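A table full of snacks and one pink box

In August I moved to the second floor of the Liao building, and my first purchase for the shared kitchen was a tablecloth. My second purchase was too much food. I want to write down how I sort a pile of snacks now, because two friends asked me by message and my answers became too long.

My grandmother had a small shop in Tirnelden, with 11 shelves, and she never put anything on a shelf before she had seen all of it on a table. I did not understand this as a child. I thought she was slow. Now I do the same, and I think it saves me from buying the same crackers again and again.

First, everything goes on the table

I take all of it out of the bags and I do not try to make it beautiful. The pink cardboard box stays open at the right side and waits. In the beginning I put things directly in the box, and then I had to take them out again to find what was under. So the box must wait now. The big board with the two cartoon children and the words 开饭啦! stands behind it. It means something like "the meal is ready!", and I find it cheerful, even at nine in the evening when no meal is ready at all.
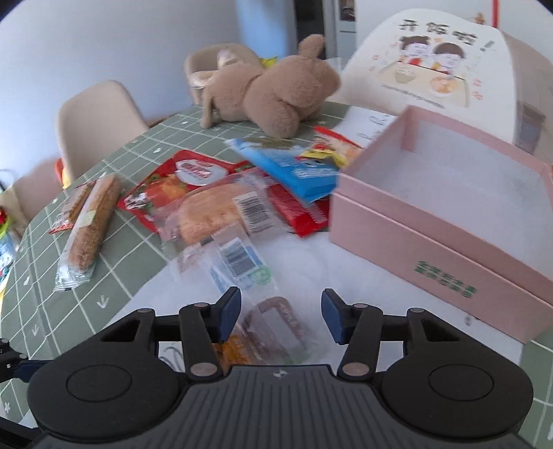

Bread before everything

Bread is the most difficult, so I begin with it. The long breads do not like to be under other things, and in the box they do not lie well. I keep them on the left side of the table, and they are the last to be put away. The round flatbread is the same story. I buy it from a counter in Grumdale, where the woman always asks if I want one or two, and I say one, and later I regret it.

A friend told me that I should freeze bread on the first day. I tried it and the taste was fine, but our freezer is small and the half of it belongs to Declan Tamihana, who lives across the hall and keeps soup there. He is very polite about it. I am also polite about it, so my bread stays out.

Meat, salty things, sweet things

After bread I look at the meat. The sliced cured meat in the clear packet is for sharing, and I check the date on it before anything else. Then come the salty things, for example the square crackers and the red pouch with the roasted chicken on it. Sweet things are last – I know that if I start with them, I will open one and stop working.

I do not read every label completely. My rule is that if I cannot find the date in a short time, I put the packet near the front and we eat it in the same week. It is not scientific. But in nearly 9 months I have thrown away very little.

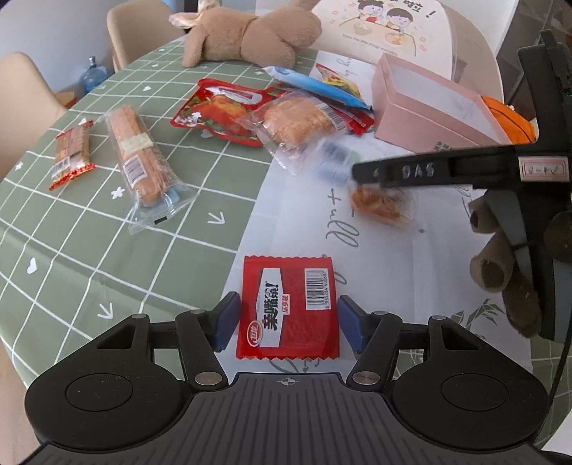

What goes in the box

I put heavy packets at the bottom, flat ones standing at the side like books, and small bars on top where a hand can find them. Anything with crackers goes in late. I learned this from one sad bag of crumbs which I ate with a spoon, in yogurt, and it was quite good.

The lid I leave off for the first days. When people see the snacks, they take them, and this is the purpose of the box. With the lid closed, people in our kitchen were shy and thought it was private. I also wrote a note once, but Declan said it sounded like a letter from a bank.

The tablecloth, some words

Many of you asked about the tablecloth more than about the food. It is the one with a sage-green part with a white grid and a white part with writing and leaves. I got it at the Skindmont market, from a table near the exit, and I do not remember the name of the seller, I am sorry. I like that it has two different parts, so I can say "green side is for bread" and visitors understand me quickly.

Next time I want to write about tea, of which I also have too much.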